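Zesau opens furnished dining rooms at Fladbridge for January lettings

FLADBRIDGE, 13 Dec 2023

Zesau, the furnished lettings and interiors company, has completed the fitting out of the shared dining rooms at its Fladbridge residence. The rooms will be open to all residents from January, when the first tenancies in the new wing begin.

The work covers 70 apartments and the common rooms on the ground floor. Every apartment has been supplied with a table and chairs suited to its size, and the common rooms have been given larger tables where residents can eat together or receive guests. Furniture was ordered through the company's own buying office and put in place in stages while the existing wing remained occupied.

Zesau took over the Fladbridge building with the aim of offering homes that tenants can move into without buying large items of furniture. The dining rooms were added to the plans after existing residents asked for more space for family meals, birthdays and study groups. A former storage area and a disused office were joined to make the main room, and a smaller room next to the kitchen was redecorated.

A choice of colours for everyday use

The furnishing plan belongs to the Sorgate range, which Zesau uses in all of its shared rooms. The range was put together by Ueda, the design studio that has worked with the company on its two most recent openings. It brings pale table tops together with seating in darker colours, and leaves most of the decoration to small items that can be changed during the year.

Ueda was asked to avoid the look of a hotel breakfast room. Chairs of different colours may be used at the same table, and residents are free to move them between rooms for larger gatherings. Table tops with rounded corners were preferred, as the rooms will be used by families with young children. Marble-patterned finishes were chosen over plain white after samples were shown to residents at an open evening.

Table decoration has been kept low and simple. The studio's guidance to house staff recommends dried stems in small pots, with fresh fruit or vegetables set out on plain plates when the rooms are prepared for a meal. Flowers with a strong scent are not used where food is served.

Booking and use of the rooms

Residents may use the dining rooms free of charge during the day. Evening bookings can be made through the residence office for up to 20 people, and a deposit is required for private parties. The kitchen next to the smaller room is included in all evening bookings. Plates, glasses and cutlery are provided and should be washed and returned to the cupboards before the room is handed back.

Residents who wish to bring their own tablecloths or decorations may do so. Candles and other open flames are not permitted. Chairs should be lifted when they are moved – the floor in both rooms is newly laid – and any damage should be reported to the office on the same day.

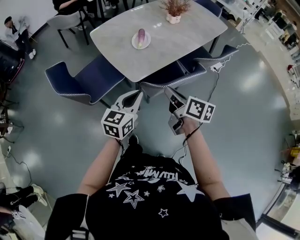 Supply of the Sorgate range to other landlords

From January, Zesau will also offer the Sorgate dining range to landlords and housing providers outside its own buildings. The navy-blue dining chair with white piping will be sold alongside a light grey chair with thin black legs, and both may be ordered with the pale grey marble-patterned table. The smallest set, a table with four chairs, will be priced at £450 excluding delivery.

Orders will be handled by the company's buying office in Fladbridge. Replacement parts and seat covers will be kept in stock, and landlords who furnish a whole building will be offered a yearly inspection of tables and chairs. Small household orders are not accepted at present.

About Zesau

Zesau lets and manages furnished homes and supplies furniture for shared living. The company is based in Fladbridge and operates its own buying office and warehouse.

About Ueda

Ueda is an interior design studio working on housing, study rooms and small public buildings. It has been responsible for the Sorgate range from its first drawings.

Notes to editors

Visits to the Fladbridge dining rooms can be arranged through the Zesau press office. Floor plans, a price list for the Sorgate range and samples of the table finishes are available on request.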